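3.2 Surface darkening in stored timber

The second part of the study looked at how dark-stained wood changes in storage. We worked with boards from two yards, Flandby and Skestness, both of which sell reclaimed beams to furniture makers. Flandby keeps its stock in a closed shed with no windows. Skestness keeps most of its stock under an open roof, where the ends get sun for part of the day.

We took 100 pieces from each yard, 200 in all. Each piece was planed on one face, given a single coat of the same brown stain, and put back where it came from. Larasati Santoso graded all of the faces by eye against a set of printed color cards, first in July and again on 10/27/18. Six pieces from Skestness had split along the grain by the second visit and were left out, so the results for that yard rest on 94 pieces.

Most of the Flandby pieces kept the grade they had been given in July. The Skestness pieces were less even. Faces turned toward the open side had faded by one or 2 grades, while faces turned inward had hardly moved. Woo reports the same pattern for unstained boards, and Kerent for painted ones, though Kerent used a meter and we did not.

Grading by eye has a known weak point. A very dark face in poor light looks the same as a slightly lighter one, and the grain is often the first thing to go. To limit this, every piece was carried to the same bench and viewed under the same lamp. Pieces with a strong figure were still hard to place — the bands in the wood could be darker than the card on one side and lighter on the other. For these we graded the largest area of even color and ignored the rest.

Figure 4. Dark brown wood with fine streaks of grain and an irregular darker band; the surface is close to black toward the upper left.
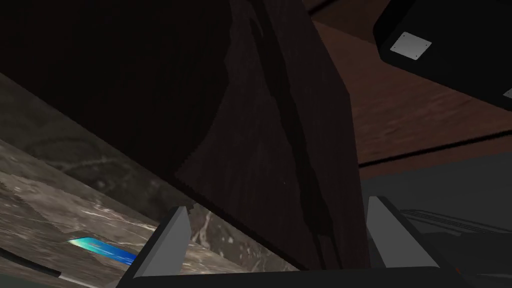 Does a second coat of stain stop the fading? It slows the change on sheltered faces but makes little difference on faces that get direct sun.

We base that on a small side test at Skestness, done with offcuts from the same beams. The offcuts were not graded blind, and the test is not included in Table 3. Moisture readings for both yards are given in Section 3.3.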